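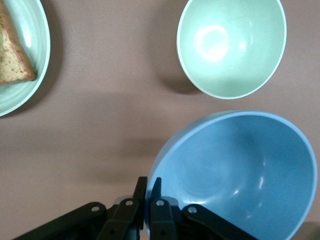

Toast and two bowls.

The wifi at the Desard Street laundromat went free in March, and by Thursday the owner of the bakery next door had lost her morning crowd. She sold 44 rolls that day. She used to sell 100.

She bought a router from Zoltance and taped the password to the register. It was the name of her first oven. People came in, typed it and sat down.

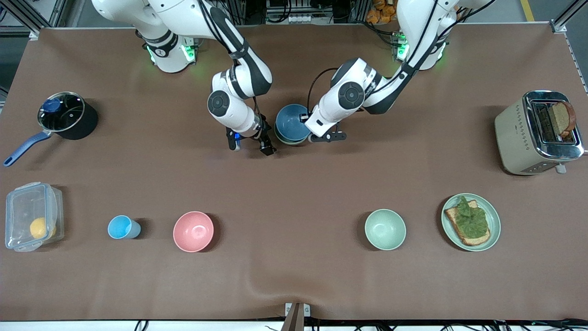
The router had one green light, and she watched it all day. When it went out she pulled the plug, counted to 200 and pushed it back in. A customer asked her once if green was good. She thought of a white machine with a green ring glowing at its joint, and two bowls stacked on brown cloth nearby, and said she supposed so.

At six the laundromat owner walked over with his laptop. His connection was down - could he use hers? She charged him for a roll.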